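Textile Care, Unit 7: Waffle Weave and Shrinkage
Instructor: Tài Lưu
Revised 04/07/2024

Waffle weave is built from floats of unequal length. Long floats form the ridges of each cell and short floats hold the floor of the cell flat. The fabric relaxes when the tension of the loom is released, and the cells deepen. Most of the width loss takes place in the first wash.

Shrinkage is reported separately for warp and weft. Mark two points 400 mm apart on the unwashed cloth, wash and dry, condition overnight, and measure again. Divide the change by the original length. Do not pull the cloth flat while measuring.
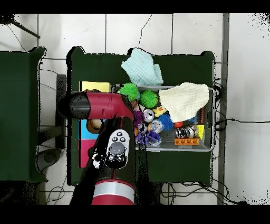 Conditioning matters more for cotton than for polyester. A cotton sample measured straight from the dryer will read short. For fabric weight, cut the sample with the die after conditioning. The Teltmont cloth used in the lab is sold at 225 grams per square meter before washing; expect a higher figure afterward, as the same yarn now covers less area.

Absorbency is tested by the sinking method. Record the time from contact to full submersion. Finishes left from the mill slow the first reading, so test washed samples only.

Reading for next unit: Prothero, pages 26 to 41.
Lab sheets are due before the November break.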